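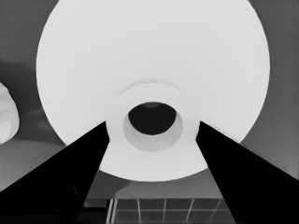 According to Jae-in Ok, the merging of contact lists is mostly a problem of trust, and users would forgive a duplicate entry much sooner than a lost number. We received this remark in writing after the first round of the study, and it changed how we report the errors in this section. In the earlier draft, both kinds of error had the same weight. Now we give them separately.

Figure 4. Simulated view with a white disc, its raised central collar, and two black gripper fingers.

4.2 Duplicate entries after moving between phones

The test address book contained 1537 entries. We prepared it by hand from three older lists, and it includes the usual disorder: names in two scripts, numbers with and without the country code, and work numbers saved under the name of a company. The same address book was moved with each of the three tools, Fatham, Ellgate and Trovano. Before each transfer the receiving phone was reset, and an older copy of the list was loaded on it, so that the tool had something to merge with.

Fatham compares only the full name and the first number. This rule is fast, but it fails when a person has changed the order of the family name and the given name. Most of the duplicates which we found with Fatham are of this type. Ellgate also compares the e-mail address, and here the behavior was better, except for families who share one address. In 7 cases Ellgate joined two members of a family into one entry, and the second given name was lost. We consider this the most serious error in the whole test – the user receives no message and has no simple way to notice it.

Trovano asks the user to confirm every pair that is not identical. The result was clean in our test, but the participants did not like the procedure. Several of them began to press "merge" without reading, and one participant told us that after 30 questions she did not look at the names any more. We did not measure at which point the attention goes down, and this should be done in a separate study.

The country code needs a further comment. All three tools treat a number with the code and the same number without it as different, if the phone is set to another region. This setting is often wrong on used phones. We repeated the transfer with the correct region, and a large part of the duplicates disappeared with Fatham and Ellgate. For Trovano the number of questions became smaller.

We also tried a longer list with 3000 entries, made by the Feng generator, but we do not include it in the comparison. The generated names are too regular, and none of the tools had difficulties with them. It was useful only for checking that the transfer does not stop in the middle.

The photos attached to contacts were not considered. Notes and birthdays were moved correctly in the cases we opened, but we opened only a small part of them. The question of groups, which the tools store in different ways, is treated in Section 4.3.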